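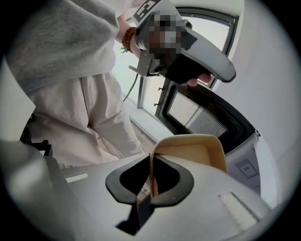

Okon Household Methods Group

Call for participants: does the tidy kitchen method save anyone any time?

We are looking for 14 adults to come and use our kitchen, one at a time, for a study starting in November. You would heat food, clear up, put things back and do it again under a different set of instructions. If that sounds dull, parts of it are. Please read to the end before you write to us.

The background is a household routine called Stultometti, which several of us have been urged to adopt over the past few years. It claims that if every item in a kitchen is kept near the appliance it is used with, and every door is shut the moment you have finished with it, daily chores shrink to almost nothing. The claim is repeated in a good many books and on a great many websites. We went looking for the evidence and found one short report with no comparison group. Harish Rastogi, who leads the study, thinks the routine may do some good. Archana Dixit, who designed the sessions, thinks people who like rearranging cupboards will report success whatever you give them. Neither has been allowed to write the instructions alone.

What you would be asked to do

You would come for 2 sessions of three hours each. In one you follow the Stultometti instructions. In the other you follow whatever habits you have at home, including leaving the microwave door open while you look for a cloth, if that is what you do. The order is drawn by lot. Tasks include reheating a portion of rice, wiping the inside of the microwave, sorting a drawer, laying and clearing a table, and unpacking a bag of shopping. We time each task and note how often you go back for something you forgot.

At the end of each session there is a questionnaire of 21 items. It is longer than we wanted. Kojo Baidoo has cut it twice and it keeps growing back.
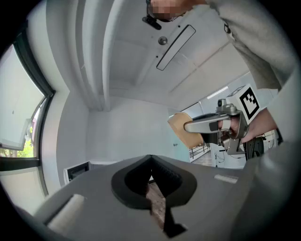

Sessions begin at 9.30 in the morning or 1.30 in the afternoon, and we can't offer evenings. Afternoon places tend to go first. The work covers the eating area as well as the kitchen, so expect to shift furniture: the wooden chairs with the rounded backs have to be pulled out, wiped down and pushed in again in both sessions, and the wooden floor is swept afterwards. Tell us beforehand if lifting a chair is a problem and we will give you the shorter task list, which counts just the same.

Who can take part

You should be 18 or over, do at least some of the housework where you live, and be able to stand for an hour with breaks. You need no interest in tidiness. We would in fact be glad of a few people who have none, as the last two studies we ran filled up with enthusiasts and the results were hard to believe. Anyone who sells, teaches or writes about home organisation is not eligible.

What you get

Travel costs within the city, lunch or tea, and a shopping voucher after the second session. We will not tell you how to run your home, and you will not go away with a certificate. A plain summary of the findings will be sent to everyone who takes part, including if the answer is that the routine makes no difference.

You may stop at any point without giving a reason.

To apply, write to Yolotzin Ocampo with your name, a daytime telephone number and which start time suits you. Please also say whether you have tried Stultometti before. Having tried it doesn't rule you out, though we do need to know. Questions about access or diet should go to Brittany Bergeron, who would prefer to hear about allergies before the rice is cooked.

Contact the Okon Household Methods Group | © Okon | Back to top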